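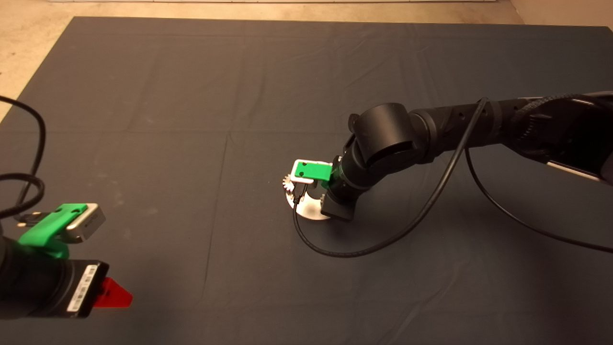
September 2019
Floor cloth, bay 2

Spread the large dark grey cloth over the concrete this morning and pulled it flat. The fold creases still show as a grid of rectangles. Ásdís wants them out before the next round. I'd leave them, they make it easy to say where on the cloth something was put down.

A few pale specks on it and a light smudge towards one side. Went over the smudge with a damp sponge after lunch, no great change. Will try the Hevora cleaner on a corner first and check the colour holds.

It doesn't reach all the way across. Bare concrete at the margins, beige, and small metal parts are hard to pick out against it. Keep anything silver on the cloth. The two we bought from Nieminen in August are the same size, so no help there. Pentti asked for a price on a wider one, 200 cm longer if they stock it.

To do:
- lint roller, 10 minutes before each round, whoever is in first
- fold along the old creases when putting away, don't make new ones
- ask Domenica if the iron from the Tanorden job is still in the cupboard
- tape the corners? Imre says the grey tape leaves glue on the concrete. Try the paper one.

Cloth left down overnight. Shoes off if you need to cross it.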